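3.2 Collecting the demonstrations

Most of our examples come from kitchens people really cook in, and I'll admit I pushed hard for that. Our first set, Lullis, was gathered on a bare lab bench in Ustbridge, and the policy we trained on it went to pieces the moment a cereal box turned up. So for the new set, Budon, we asked our hosts to leave the worktop as they would on any ordinary day (toaster, mugs, kitchen roll and all!) and we fitted the tasks in around their things. Figure 3 gives a fair idea of how little elbow room that leaves for the arm.

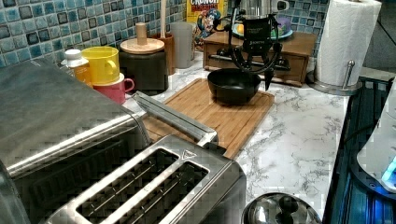 Figure 3. Gripper above a black bowl on a bamboo cutting board, with kitchen appliances and containers left on the counter.

Each kitchen gave us 100 demonstrations, split over 4 tasks, and every one was driven by hand by one of 2 operators. Alfredo Javier did the lion's share and he is much smoother at it than I am, which worried us a bit: a model fed on nothing but tidy driving never sees how to get out of a muddle. We kept my clumsier runs in for that reason, wobbles included, and threw a run away only if the arm had to be stopped.

We record from a fixed view of the worktop and from a small camera at the wrist, and the two are good at quite different things. The room view tells the model where everything stands. The wrist view loses most of that, but it picks up edges, grooves and grain at close range, and those are just what you want when the fingers are nearly down. It does also see a great deal of the robot itself. We tried masking those dark parts out with Bilyk, our labelling tool, and then went back to the plain pictures, as the masks took ages to check and the scores barely moved.

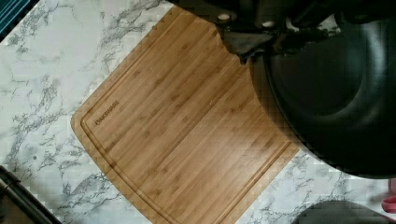 Figure 4. Wrist camera view of the cutting board, with the gripper and its housing at upper right.

Lighting was the other thing we argued over. The gripper throws its own shadow on whatever it is working above, and I was all for adding a lamp. Alfredo talked me out of it (rightly, I now think), so the shadows stayed in the training set and the hosts' own lights were all we used. The split between training and test kitchens is given in Section 4.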